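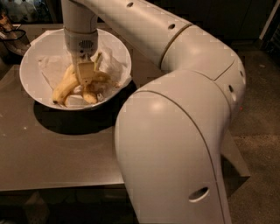 Fruit goes bad fastest in the container you bought to show it off. Deep bowls are the worst offenders, with everything piled up and the bottom layer quietly turning to jam. Use a wide white bowl on a dark tabletop and you'll at least spot the juice. I paid 30 dollars for a lidded crock from Oravec and grew some very impressive mold in it.

Line it
A couple of crumpled paper towels under the fruit will cushion it and soak up drips. Change them when they look sad. Bananas go on top, never underneath the apples, which have no manners.
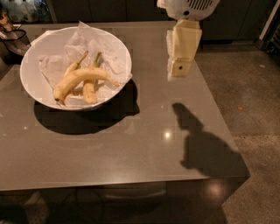
Fruit flies
Put 100 ml of cider vinegar in a jar with one drop of dish soap. Leave it by the sink and don't look in it before breakfast. In June I keep two going.

Too ripe already
Peel, slice, freeze flat on a tray, then bag it. Write the date on the bag - you will not remember, and by winter it all looks like candle stubs.
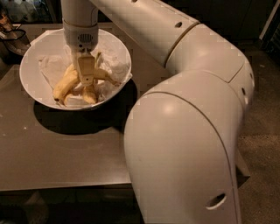
Around 400 grams makes one loaf of banana bread, and a loaf is plenty for a household that claimed it was sick of bananas.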